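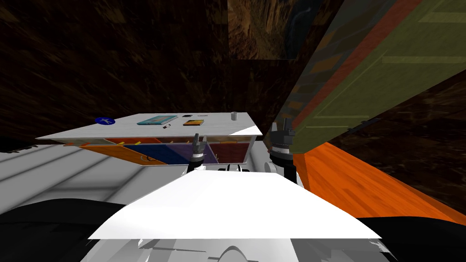
Image: Kulsoom Warraich

Chapter 3
Keeping a Household Budget

Most of us learn about money at home, long before anybody sits us down and teaches it. We hear a parent sigh over a gas bill, or we see the good biscuits come out only in the week after payday, and without quite meaning to we pick up a whole set of ideas about what is dear and what is cheap and what can wait until next month. This chapter asks you to take those half-learned ideas out and have a proper look at them, preferably with a pencil in your hand and a cup of tea nearby.

We shall spend a good deal of time with the Hayat family, who live in the small town of Brukel and have 275 pounds left each month once the rent and the fuel have been paid. Out of that must come food, bus fares, school shoes (always school shoes!) and whatever February brings, which in their house is usually a new part for the boiler. Section 3.1 follows them through one ordinary month. Section 3.2 looks at saving, and at what happens when they put by 10 pounds a week instead of 20.

Before you read on, write down everything you spent yesterday, however small. Don't worry if you can't remember it all. Keep the list somewhere safe, as you will want it again when we come to fixed and flexible costs.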